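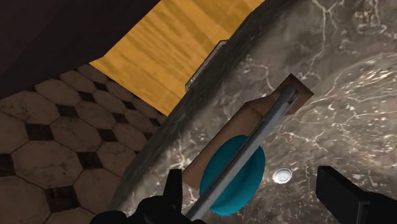 Engelbert Grabner asked, when the outline of this talk was circulated, whether a fault that never damaged any equipment deserved a full session. The answer given to him at the time was that a gripper which reports a secure hold it does not have is a safety matter, and the program committee agreed to keep the slot.

Opening. Thank the hosts at Rallwood. State that the work covers kitchen tasks in simulation only, and that the results on the physical arm at Flores will be presented separately in May.

Background, two minutes. The task set, known internally as Bukari, asks the arm to pick up long, narrow items in a cluttered kitchen and place them at a marked point. Dishes and boards lie close to the item to be lifted. The two-finger gripper approaches with its fingers spread, closes, and waits for a contact signal before it lifts.

The fault. In the baseline run of 426 trials, the controller recorded a successful grasp in 297. On review of the logs, 40 of those grasps were false. The fingers had stopped against a neighboring object and the controller had read the resistance as contact with the item. The arm then moved through its full lift and transfer with nothing held.

Pause here. Ask the audience to consider the same event with a knife on the counter and a person on the other side of it.

Cause. The contact check used a single threshold on motor current. It did not compare the distance between the fingers with the known width of the item. A second check had been written for an earlier version of the Drustley controller and was switched off during a software update. The change was entered in the release notes, but the safety file was not amended. Do not name the engineer. The review found a gap in procedure and assigned no individual fault.

Correction. The width check has been restored and can no longer be disabled from the task file. If current and finger distance disagree, the arm stops where it is and waits for an operator – it does not open the fingers and it does not retry. We have since completed 300 further trials with no false grasp recorded. Say plainly that this is a simulated result and that sensor noise on the real arm is greater.

Open items. Very thin items remain difficult, as their width falls close to the error of the finger sensor. The stop response has not been tested with a load that slips partway through the transfer.

Questions. If asked about release dates, refer the speaker to the project office. Leave the log excerpt on the screen until the session closes.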